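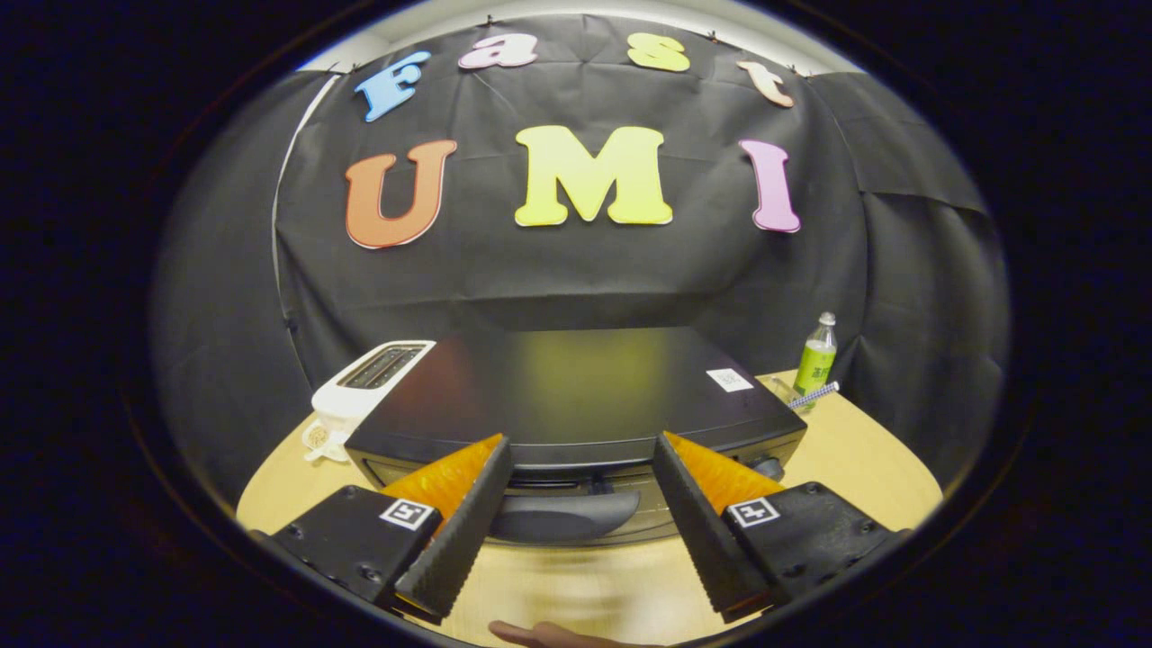
4.2 Equipment planning and cost

The budget of the kitchen tasks was fixed in April, before the number of demonstrations was known. For this reason we planned the equipment in two groups: items which every collection station must have, and items which can be shared between stations. The first group consists of the hand-held gripper, its spare fingers and the table. The second group consists of the appliances and the small objects placed near them.

Figure 3. Table arrangement for the appliance task. The toaster oven stands in the center, with its door handle between the two gripper fingers. A white pop-up toaster is at the left and a green bottle at the right. Each finger mount carries a square fiducial marker.

We compared two offers for the hand-held grippers. The offer of Jesberg included assembly and one set of replacement fingers per unit. The offer of Plarnmont was lower in price, but the fingers had to be ordered separately and the delivery time was not guaranteed. After adding the fingers and the shipping, the difference between the two offers was 332 dollars for the complete order. We chose Jesberg, mainly for the delivery time. The total for the grippers was 2,459 dollars.

The soft fingers should be treated as a consumable in the budget. In our first plan they were counted as a part of the gripper and no money was reserved for replacing them. Morenike Edet, who prepared the purchase plan, corrected this in the second version and opened a separate line of 636 dollars for fingers, finger pads and printed markers. We recommend the same separation to other laboratories, also when the first order looks sufficient.

For the appliances we did not look for special models. A household toaster oven with a door that opens by a front handle is enough for the task, and it can be bought in an ordinary store. It is however useful to buy 2 units of the same model at the same time. Household models are changed often by their makers, and a later replacement may have another handle shape or another position of the knob. In this case the demonstrations collected before and after the replacement are not directly comparable.

The backdrop cloth and the table were already in the laboratory and do not appear in the budget. A group which starts from zero must add them, together with storage space for the appliances. We underestimated the storage. The shelves ordered from Dreven came after the appliances, and during this time the boxes stayed in the corridor.

The costs of the robot arm are not included here and are given in Section 4.3.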